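Green and orange win the day at the Skeneck fall table show

September is hardly here and Skeneck is already in full harvest mood! The Skallavska table show opened its doors in the morning, and by closing time 525 people had come through to look, compare and steal ideas for their own dining rooms.

The theme was "One Plate, One Color," and the table everyone kept drifting back to kept things wonderfully simple: a bright green cover, a pale round plate in the middle, and squat little orange rounds with cream stripes.

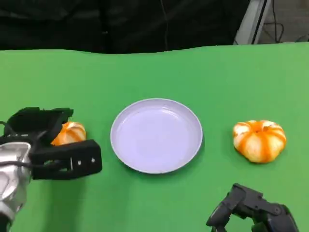 Malathi Sastry, who judged the show for the second year, loved how much the bare green does for the rest. "You put orange on it and it just sings," she said. "I went home and pulled every green cloth I own out of the closet."

She was also taken with the plate, which has a faint lavender tint (easy to miss until you stand close), and with how much open space was left around it.
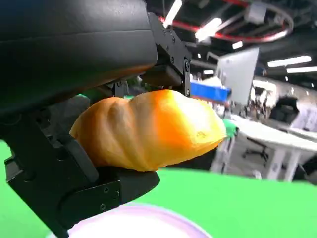 Stripes everywhere

Visitors voted with paper slips, and 153 of them named the striped pieces as their favorite detail of the show. They have ribs, they have color, and they suit a small table just as well as a long one.

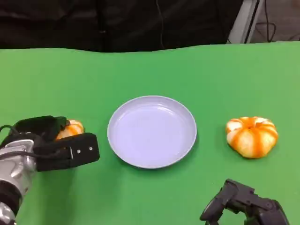 A pale plate at the center of the green table, with a striped orange piece on either side.

The Azar room next door had the napkin folding, which ran in two sessions and filled up both times. Children got their own corner with crayons and paper plates, and several of the finished plates went straight up on the wall.
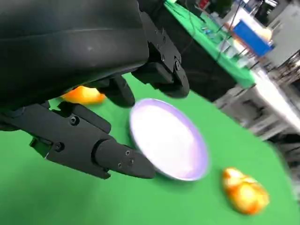
Coffee and cardamom buns came from Gramik, and the buns were gone well before lunch. More have been promised for the winter table show, where the color will be picked from suggestions left in the box by the door. Blue was ahead when we left, with dark red close behind.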